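Open Day at the Helska Woolen Mill
Posted Tuesday, October 21, 2025
Filed under: Day trips, Textiles

I have wanted to get inside the Helska mill for years. You can see the long brick side of it from the train, and every April I tell myself I'll write and ask for a visit, and every April I forget. So when the mill announced an open day with proper tours of the working floors, I booked two places within the hour and talked my friend Esther Ondieki into coming along. She knits, I weave (badly), and we both packed sandwiches.

The tours started in the yard, next to the old weighing shed. Our guide was Gwawr Hopkin, who has worked in the dye house, the finishing room and the design office, and who answered every question as if she had been hoping somebody would ask it. There were 12 of us in the group. She handed out ear plugs and told us to tuck in our scarves, and off we went up the stairs.

First stop was the sorting floor. I had expected the smell but it was still wonderful – sheep, dust and a bit of machine oil. Fleece comes in by the bale and is pulled apart by hand on slatted tables, and the sorters can tell the shoulder from the britch just by closing a fist on it. We all got to try. Esther got three right in a row and was unbearable for the rest of the morning.

Carding is one floor down, and this is where I could happily have stayed until closing time. The big carding machine is nicknamed the Setiawan, after the engineer who rebuilt its rollers, and it takes up most of the room. Wool goes in at one end in tufts and comes off the other as a web so thin you can read a newspaper through it! Gwawr stopped the feed so we could see the wire teeth up close, then started it up again slowly, and you could follow one dark clump as it got teased out over roller after roller until it was gone.

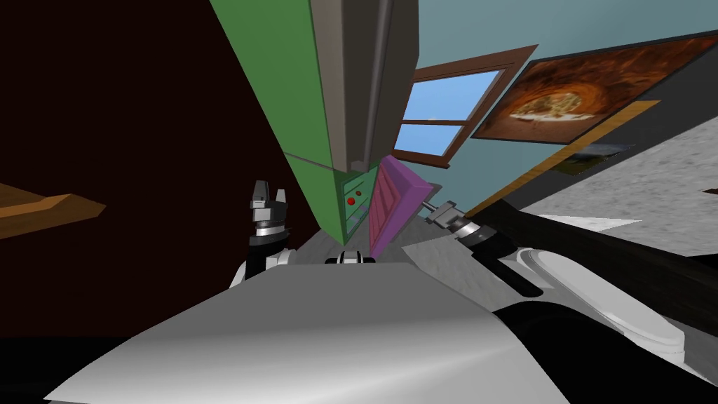
After carding comes spinning, and after spinning comes the noise. The weaving shed had four looms going and I was very glad of the ear plugs. They were making a blanket cloth called Undura, a heavy twill in rust and slate with a narrow cream stripe. Each warp for it has 589 ends, and every one of them is threaded through by hand before the loom can start. I do 424 on my widest scarves and need a lie-down afterward, so I stood and watched the woman drawing in the next warp with real awe. She was chatting the whole time.

The dye house was the surprise of the day for me. It's a low, warm building by the river with drains running down the middle of the floor, and on the wall there's a rack of sample cards going back decades, each with a little twist of yarn stapled to it and notes in different hands. "Too green." "Better." "Customer says too green." Gwawr's favorite is a deep plum that took a whole winter to match.

Lunch was on the grass by the mill race. There was soup for sale, too, and a stall of seconds where I bought a Skivico throw with a tiny fault in one corner that I still haven't managed to find again. Esther came away with a cone of undyed yarn bigger than her head.

If you're thinking of going next time, a few practical notes. Parking is tight, and the walk from the station is easy and mostly flat. Wear shoes you don't mind getting greasy. The stairs to the sorting floor are steep, but the weaving shed and the dye house are both at ground level. Book the morning tour if you can, as the looms were switched off at 2 and the afternoon people only got to see them standing still.

I've washed the throw once already, by hand, in cool water. It came up beautifully soft and the whole bathroom smelled of sheep.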